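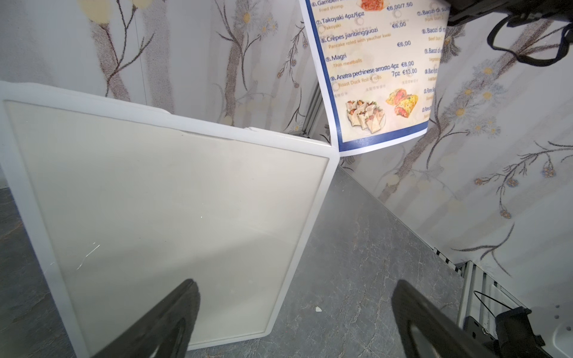
We use cookies to remember your settings. Accept | Refuse | Read more

Home | Workshop | Projects | Newsletter | Contact

Skolside Shared Workshop: News from the benches, November

The arm learns to hold a cutting board

The kitchen corner project has a new pair of fingers. For those who did not follow it: a few members are building a robot arm at the counter in the back, and we want it to do small kitchen work, such as moving a cutting board from one place to another. We named the project Domusmont in spring, after a long evening of worse names.

The old fingers were short and straight. They could hold a cup well, but with a flat thing they had much trouble. The new ones are black and become narrower, with a hollow cutout in each, so that the pad can bend a little when it touches. We printed 3 versions before we were satisfied. The first was too soft and the second broke at the screw hole on a Monday evening, when everybody wanted to go home.

For the tests we chose a white plastic board with a raised rim. The rim is a help, since one finger can reach over it. The board is white and the counter is gray, and this makes the work of the small wrist camera easier. With shiny surfaces it still makes mistakes, and the aluminum rail along the counter is one of these. We may put matte tape on it.

The rail itself I like very much. Its slots allow us to fix a bracket in any place and to move it again without drilling. Please do not move the brackets that are already there, also if they seem to be in your way. After each change we must calibrate again, and this takes a whole evening.

The numbers until now: 1,837 attempts are in the log, and in 1,655 of them the arm closed on the board and lifted it. Most of the failed attempts come from the week with the second fingers. We would like to do 500 more before we change the motor driver from the Cluteck board to the Vahidi one, so that we can compare them fairly.

What we still need: cable ties in the small size, a second pair of hands for the wiring, and somebody who understands force sensors better than I do. We work in the evening from seven o'clock. You can come without experience, but please tie back long hair near the arm.

Comments (3)

printbed_lower: Which material did you use for the last fingers? Mine always break at the same hole.

Reply from the author: A flexible one, with more walls around the screw. The file is in the shared folder under Domusmont.

marrow77: I have a bag of small cable ties at home, will bring it. Now I am hungry from that menu, takoyaki for 6 euros is a fair price!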